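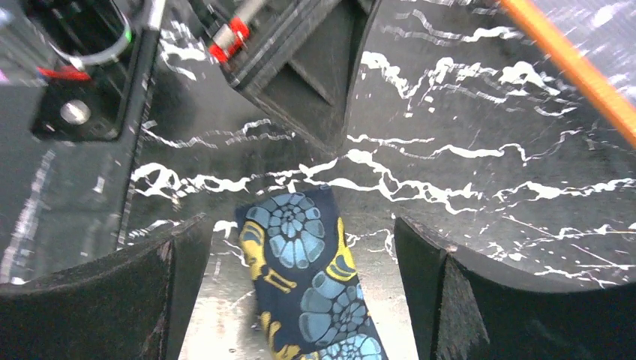
Teaching a robot to pick up a strip of cloth, part whatever

I have spent most of October trying to get two black fingers to close on a piece of fabric. A toddler can do this. A toddler can do it while being told not to.

The cloth is navy with grey-blue flowers and yellow bits down both sides, and it was chosen with great scientific care, meaning it was the first thing in the scrap bag. I started with a foam block, like everyone does, and the foam block went beautifully. Foam stands up off the table and waits for you. Cloth lies there with no height to speak of, and the fingers have to come down until they are nearly touching the marble, which is where my troubles live.

My first attempts stopped too high and pinched air. I lowered the target and pinched air more confidently. Then I lowered it again and heard a noise I would describe as expensive. The replacement servo came from Ondieki and cost 995 kronor, and I have written the number on masking tape and stuck it to my monitor.

What Linnea Nygård suggested (she runs the Ridholm workshop on the nights I'm there, and has opinions about my wiring) was to stop treating the table as a number. The surface isn't level. I had measured it in one spot and trusted it everywhere. Now the arm creeps down the last 20 millimeters at a crawl and watches the motor current, and when the current jumps it backs up a hair and closes. Slow, ugly, no noises.

The vision side has its own complaints. Dark cloth on dark stone with white veins running all over it is a lousy combination, and my edge finder kept picking a nice bold vein and announcing that it had found the fabric. I switched to looking for the yellow, which helped a lot, and then spent an evening finding out how many other things on my bench have a bit of bright color on them. I now crop before I search. I'm told this is chapter one material.

Latest score, with the strip at a slant: 11 clean pickups in 26 tries. Leif Hägglund pointed out that a coin would beat that. Leif's own project is a cat feeder that has been nearly finished for as long as I've known him, so I took it in the spirit it was offered.

Still to do: softer pads for the fingertips, a cable tie on the wrist cable before it catches on something again, and some kind of retry when the grab comes up empty. Folding can wait. I did look up a paper on folding and closed the tab by the second page.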